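4.2 Soft goods on shared tables

The log kept for the Odukoya study holds 2000 entries, each written by a person who was about to use a shared table and first had to move something out of the way. Cups, cables and paper make up most of them. The present section deals with the 400 entries that name a cloth, a towel or a wipe. These items are light, cheap and easily moved, and the study group had expected them to matter very little. The people who wrote the entries saw it differently. Cloths drew longer remarks than any other class of object, and many of the remarks were about not knowing what to do with the thing once it had been picked up.

Two terms are used below. A cloth is "parked" when it has been set down in a place meant for it, such as a rail, a hook or a tray. It is "dropped" when it lies or hangs anywhere else. The terms describe the position of the cloth only and say nothing about the intent of the last user -- a dropped cloth may well have been left out on purpose.

Figure 2. Cloth and cardboard on a shared table, parts (a) and (b).
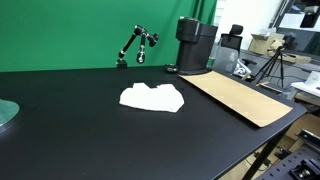
The area a cloth takes up is a poor guide to the area it makes unusable. People tend to leave a margin around a bunched cloth, as they would around a plate of food, and they seldom place a flat object on top of it. The position of the cloth therefore matters more than its size. In Figure 2(a) the crumpled white cloth lies well forward of the back edge, slightly left of center, while a long sheet of cardboard runs diagonally from the foot of the coffee machine toward the rounded front corner. Neither item is bulky. A person wishing to spread out a drawing would nonetheless have to move one of them, and under the rules of the log either would count as an obstacle. The same cloth against the back edge would have been scored as dropped but not as blocking.

Flat sheets were scored apart from soft goods. Cardboard was treated as part of the work surface where it had been laid square to an edge, and as an obstacle where it lay at an angle. This rule was adopted in June, after the first readers of the log had disagreed on the matter, and the earlier entries were scored again to match.

Hanging cloths gave more trouble. The Irnari guide to workroom upkeep, from which our terms are adapted, recognizes only rails and hooks as proper hanging places. Under that guide a cloth draped over any other object is dropped, even when it is clear of the surface. Figure 2(b) is a case of this kind: the white cloth hangs just above the tabletop, and the cardboard again lies diagonally toward the front corner.

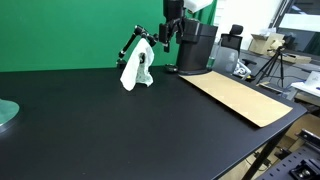

Chinyere Okonkwo, commenting on a draft of this section, objected that the rule is too strict, and wrote that a cloth off the table "has already given back the space, whatever it happens to be hanging from." She asked that hanging cloths be given a class of their own. The point is a fair one as far as area is concerned. It is less strong with regard to access, as a hanging cloth can still be in the way of a hand reaching across the table. We have kept the two-term scheme in the main tables and report hanging cloths separately in the appendix -- readers who prefer the wider reading may combine the columns.

The entries do not show whether a marked tray would lower the number of dropped cloths. That question is taken up in Section 4.3, together with the matter of where such a tray should stand.

Related items
Flolteo: Trays, rails and hooks in shared workrooms
Kuvadico: A short form for logging table use
Irnari: Guide to workroom upkeep, revised
Odukoya study: Notes on scoring flat sheets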